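Why do paper cups not leak?

Paper and water do not usually get on. Drop a tissue in a puddle and it falls to bits. Leave a comic out in the rain and the pages stick together. So how can a cup made of paper hold a hot chocolate all the way home?

A cup with a secret coat

Most paper cups are made of two things. The outside is thick, stiff paper, which gives the cup its shape. The inside is covered with a very thin layer of plastic. It is so thin that you would not notice it, but water cannot get through it. The drink touches the plastic and the paper stays dry.

Older paper cups had a coat of wax instead. Wax works well for cold drinks. With hot drinks it goes soft and can melt, so plastic took over for tea and coffee.

How a paper cup is made

The paper arrives at the factory on a giant roll, already coated. A machine prints the pattern first, while the paper is still flat. It might be checks, or a bird, or the name of a café.

Next the paper is cut into shapes like a fan with the point snipped off. Each fan is wrapped round to make the side of the cup, and the edges are warmed so that the plastic melts a little and sticks them together. A round piece is pressed in for the bottom.

Last of all, the top edge is rolled over to make a rim. Run your finger round the top of a paper cup and you will feel it. The rim makes the cup stronger, and it is kinder to your lips than a cut edge.

What is the brown sleeve for?

Some cups wear a band of brown cardboard round the middle. It is there to look after your fingers. Many sleeves have bumps or ridges that trap air, and heat travels slowly through air.

Why do empty cups fall over?

Look at the shape of a cup from the side. It is wider at the top than at the bottom, so that cups can be stacked inside each other. A narrow bottom makes a cup easier to tip, and an empty paper cup weighs very little. A puff of wind or an elbow can do it. When a cup lies on its side it rolls in a curve, because the wide end travels further than the narrow end.

Try it: the rolling cup test

Nii Ackah, who is 10, tried this on a Saturday with his sister. You need a clean, dry paper cup, a plastic cup and a table.

Lay the paper cup on its side and give it a gentle push.
Watch which way it turns.
Do the same with the plastic cup.
Put the paper cup inside another one just like it and push again.

Nii's paper cup rolled in a curve and stopped 23 centimetres from where it began. Yours may do something different. Try it on a carpet too.

Can paper cups be recycled?

They can, but the plastic has to be separated from the paper first, and ordinary paper recycling often cannot do that. Some shops and cafés have a special bin for cups. Tip out any drink that is left before you put yours in.
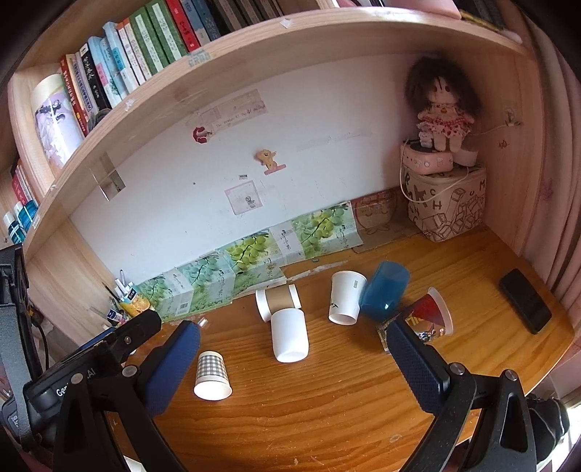 Can I use a paper cup more than once?

You can use it again for cold water on the same day if it is clean and still stiff. Once the rim goes soft or the bottom feels damp, it is time to get rid of it. An old cup is still handy for holding pencils or growing cress.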